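Product Review Group: Minutes, March

Subject: Fovine hand-held gripper kit, trial of garment and linen tasks
Status: Draft for acceptance at next meeting
Meeting opened 2:00 p.m.

1. Previous minutes

Accepted with one correction. Item 5 should have read "finger pads", not "finger pins". The action on freight quotes is closed.

2. Kit under review

The group is considering whether to take the Fovine kit on a paid licence when the trial ends. The offer covers 3 hand-held grippers, chargers, the recording software and 6 months of support. The reseller, Avgate, has confirmed in writing that the price holds until the end of June. Shipping and spare finger pads are quoted separately.

Two of the grippers have been in regular use. The third was kept back as a spare and has been opened only to check its contents against the packing list.

3. Small knitted items

Socks were included at the request of the last meeting. The instruction to operators is to close on the cuff and lift clear before turning the wrist. The mustard-yellow sock is the one listed in the task sheet as K2.

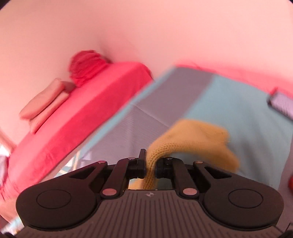
Pfister asked whether socks should count toward the result at all, given that the kit's own guide lists towels and shirts as the intended range and treats anything smaller as optional. Pfister's preference was to score them on a separate line. The meeting agreed. The score sheet will be split before the next session.

It was noted that recordings with fast wrist movement are harder to label. The labelling side would like operators to pause briefly after each grasp. No change to the software is needed for this. The wording will be added to the operator card.

4. Recordings to date

The trial has produced 1,676 recordings. A portion have not been checked and the total should not be quoted outside the group until they have. Rejected recordings are to be kept in their own folder with the reason entered, even where the reason is operator error.

Upload from the bedroom set is slower than from the kitchen set. The network lead will be moved and the test repeated.

5. Large knitted items

Discussion moved to sweaters. These were added to the trial to test the grip on thick, uneven fabric. The procedure calls for the garment to be spread out first and the sleeve taken by the ribbed cuff. Gripping on the cable pattern was tried in an earlier session and dropped from the procedure, as operators disagreed on where the fold line should fall.

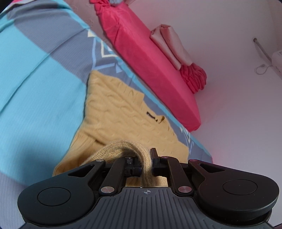 Page last changed: March, 4:40 p.m. (item 5 amended, item 7 added)

The amended procedure now has 2 stages, sleeves then body. Each stage is to be recorded as its own file. The earlier practice of recording the whole fold in one file made it hard to find the point where the sleeve was released.

A member asked whether the colour of the bedding affects the labelling. The supplier's notes recommend a change of bedding between sessions but do not say how often. To be raised with Avgate along with the questions under item 8.

6. Comparison with Esosport unit

The Esosport unit was assessed on paper only. It is lighter by the published figures, but the licence is charged per operator and the finger pads cannot be bought singly. The group does not intend to request a loan unit at this stage. The comparison table will stay in the shared folder in case the Fovine price changes.

7. Start and end positions

Files have been arriving with the fingers in different positions at the start. The procedure will now state that each recording begins and ends with the fingers open, nothing held, and the work surface in view. Files that do not meet this will be trimmed where possible and otherwise set aside.

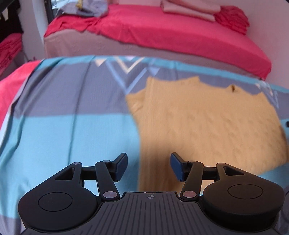

Reading time: 3 minutes

Operators also asked for guidance on how far to open the fingers. The meeting declined to set a figure. Open enough to clear the fabric on both sides is sufficient, and the wording on the card will say so.

Wear on the finger pads was raised. The guide gives no replacement interval. Pads will be inspected at the start of each session and the result written in the log, including where no wear is found.

8. Questions for the supplier

The following will go to Avgate as one message:

Replacement interval for finger pads, and price per pair.
Whether the support period starts on delivery or on activation.
How often the bedding should be changed between sessions.
Whether recordings can be exported without the supplier's account once the licence ends.

The meeting regarded the last question as the deciding one. If export depends on a current licence, the offer will come back for further discussion before any order is placed.

9. Actions

Split score sheet for small items: before next session.
Update operator card (pause after grasp, open start and end): before next session.
Move network lead and repeat upload test: this month.
Send supplier questions: this week.
Finish checking recordings: before the April meeting.

10. Other business

Storage for the cases is short. The spare gripper will go to the upper cupboard with its charger.

Meeting closed 3:25 p.m. Next meeting in April, same room.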